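Suchbegriff eingeben Suchen

4. Den Feler 402 im Seminarraum aufstellen und einrichten

Schön, dass Sie bis hierher gekommen sind! Das Auspacken war der anstrengende Teil, und wenn der Monitor jetzt auf seinem Standfuß steht, dürfen Sie sich ruhig erst einmal einen Kaffee holen. Das Gerät möchte vor dem Einschalten ohnehin ein Weilchen Zimmertemperatur annehmen — besonders nach einer Fahrt im kalten Lieferwagen.

4.1 Aufstellen und anschließen

1. Stellen Sie den Monitor so auf, dass kein Fenster direkt gegenüberliegt. Lassen Sie hinter dem Gehäuse mindestens 136 mm Platz.

2. Stecken Sie zuerst das Bildkabel ein, dann das Netzkabel, und führen Sie beide durch die Klammer am Standfuß.
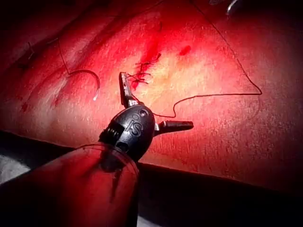
Achtung: Ziehen Sie die Klammer nur handfest an. Wer hier mit der Zange nachhilft, quetscht das Kabel, und so ein Schaden zeigt sich oft erst Wochen später.

3. Schalten Sie das Gerät am Hauptschalter ein und warten Sie, bis die Anzeige dauerhaft leuchtet.

4.2 Helligkeit und Farbe

4. Öffnen Sie das Menü »Bild« und stellen Sie die Helligkeit auf 70. In den meisten Unterrichtsräumen ist das ein angenehmer Wert, auch für die hinteren Reihen.
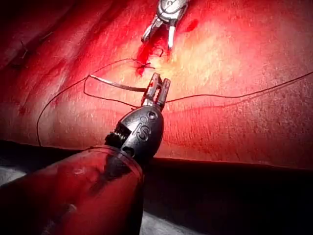

5. Wählen Sie als Farbprofil »Natürlich«. Das Profil »Lebendig« sieht im ersten Moment prächtig aus, lässt aber kräftige Rottöne gern zulaufen, und feine Abstufungen gehen dabei leider verloren.

Hinweis: Setzen Sie sich ruhig einmal selbst in die letzte Reihe, bevor Sie speichern — von dort sieht manches anders aus als direkt vor dem Gerät.

6. Speichern Sie mit »OK«. Die Einstellungen bleiben auch nach dem Ausschalten erhalten.
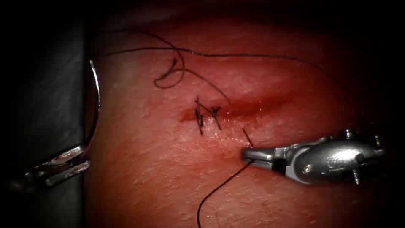 4.3 Menüsperre

7. Damit zwischen zwei Kursen niemand versehentlich etwas verstellt, können Sie das Menü sperren. Der Code ab Werk lautet 1124. Ändern Sie ihn bitte gleich und notieren Sie den neuen Code auf der Gerätekarte.

Ist der Code einmal verlegt, hilft Ihnen unsere Werkstatt in Selow gern weiter. Halten Sie dafür die Seriennummer von der Rückseite bereit.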